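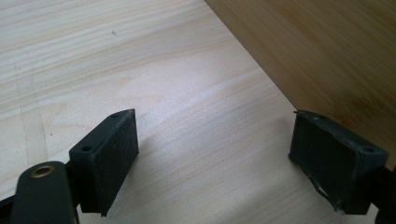

**Oiling a pine benchtop that sits next to an already finished board**

I have a pale softwood top, bare, and want to put a hardening oil on it without turning it orange. The board beside it is a darker colour and I don't need the two to match, but I don't want the pine creeping halfway there either. The tin says two coats and nothing about sanding. What grit do I stop at, and does the oil choice change the colour much? The shed is at 16 degrees most mornings.

– Clifford Wong, Umham

## Answers

**Noiphan**

Any clear oil will yellow pine to some degree. Raw linseed is the worst of them and stays tacky for days. A hardening oil with a little white pigment holds the colour closer to bare wood. Procedure:

1. Sand with the grain to 180. Going to 400 on softwood closes the surface and the oil sits on top of it.
2. Vacuum, then wipe with a barely damp cloth. Let the raised grain dry and knock it back by hand with the last grit.
3. Look across the top with a lamp held low. Specks and cross-grain scratches show up far more once the oil is on.
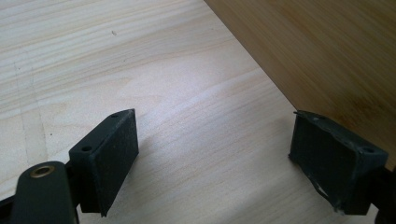 4. Mask the edge of the neighbouring board, or move it away.
5. Apply a thin coat, wait 19 minutes and wipe off everything that hasn't soaked in.
6. Leave overnight and repeat. At 16 degrees I'd give it a second night before the next coat.

Lay used rags out flat outdoors to dry. They can self-heat if bunched up.

**Udier**

Just use varnish.

**Drerkine**

Mostly agree with Noiphan, except on the grit. I stop at 150 on pine and can't see any difference from 180 after the second coat. Test on the underside first – a patch the size of your hand will do – and leave it some 2 weeks near a window before judging the colour. Pine darkens with light whatever you put on it, so a fresh patch tells you very little.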